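Saturday, and I finally redid the camera setup on the sim cell

February 2020

So the two-armed robot in my simulator has been driving me a little nuts since October. I built the cell in Steduta (yes, still on the old version, don't write in) and every time I moved a camera mount, the wrist views drifted and I'd patch them by hand. This weekend I sat down with coffee and did it properly!

First job was throwing out my old config. It had 14 camera entries in it, most of them dead. Then I re-parented each wrist camera to the gripper palm instead of the forearm, so when the wrist rolls, the view rolls with it. Huge difference. I'd copied the forearm trick from a Kemura tutorial ages ago and never questioned it.

Next was the near clipping distance, which I'd left at 10 units for some reason. I brought it way down and checked with the grippers open, because I want both fingertips in view before I trust anything. The torso mesh still gets jagged where the planes cross, and I've got that on the list (it's an ugly import, my fault).

After that I let it run 2,000 steps with logging on and went for a sandwich. I'll put the config up once I've cleaned out the swearing.

Head view first, then the two gripper views:
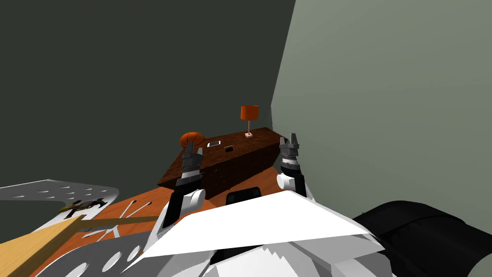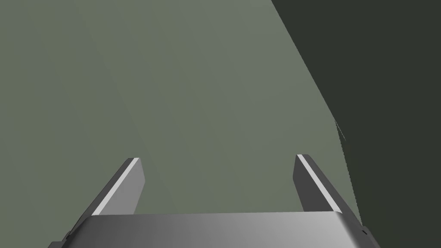
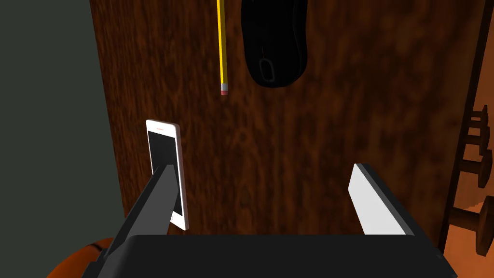 posted by Huttunen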